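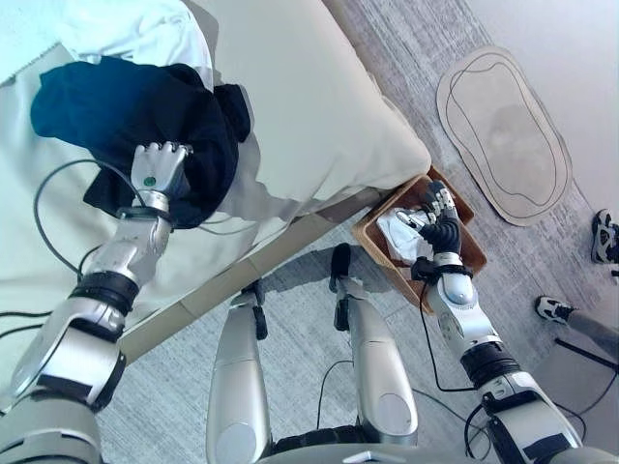 Pavport Extends Household Textile Collection to All Districts

October 2018

The Pavport Department of Public Works will extend its household textile collection to every district of the city, following a trial in the Jang and Bosar neighborhoods. Residents will be able to leave clothing, bed sheets, towels and blankets at the curb on their regular recycling day at no added charge.

The trial covered 62 streets and ran for 8 weeks. Crews collected 110 tons of material during that period, of which 57 percent was judged fit to be worn or used again. The remainder was sent to be cut into wiping cloths or shredded for padding. A small share, mostly items soiled with paint or oil, was sent to the landfill.

"Sheets and towels made up a larger part of the material than we had planned for," said Hye-jin Kang, director of public works. "Many households told us they had held on to worn bedding for years and did not know it could be accepted anywhere."

Under the current system, residents who wish to dispose of textiles must bring them to the transfer station on Baltell Road, which is open on weekday mornings and is not served by a bus route. The drop-off bins at the station will remain in place through the winter.

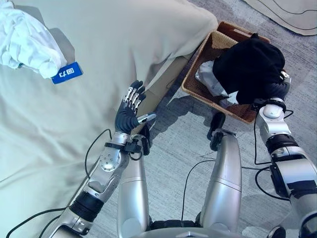

Bedding and clothing are both accepted under the citywide textile program.

Items must be clean and dry, and must be placed in a closed plastic bag. Any color of bag may be used, provided it is tied and set apart from bottles, cans and paper. Torn seams, missing buttons and faded fabric are not grounds for refusal. Shoes are accepted if they are tied together in pairs. Pillows, mattress pads, rugs and carpet pieces are not part of the program and should be handled as bulky waste.

Residents of apartment buildings with shared waste rooms will receive a separate notice from their building manager. Leonardo Orlandini, who oversees collection routes for the department, said that larger buildings would be given a marked container, while buildings with fewer units would use the curb service.

"The routes in the older part of the city are narrow, and we have had to adjust the hours there," Mr. Orlandini said. "Residents on those streets should have their bags out by 6 a.m. - an hour earlier than for other recycling."

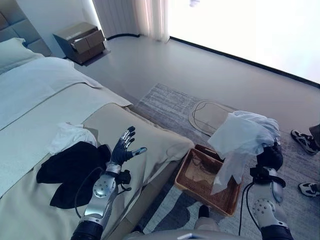

Sorting will continue to be carried out at the city's warehouse on Harbor Street. Usable clothing will be offered first to local charities, including the winter coat drive run by the Pavport Family Center. Seon-mi Pyo, who manages the center, said that children's clothing and full-size blankets were in greatest demand at this time of year, and that the center had space to store both until spring.

The extension was approved by the City Council without amendment. Council member Eskil Isaksson asked that the department report on costs after the first full quarter, and that the report state separately the amount spent on sorting. The department agreed to the request.

A printed guide listing accepted items and collection days will be mailed to all households before service begins. The guide will be available in large print on request. Residents who do not receive a copy may obtain one at the public works counter in City Hall or at any branch of the public library.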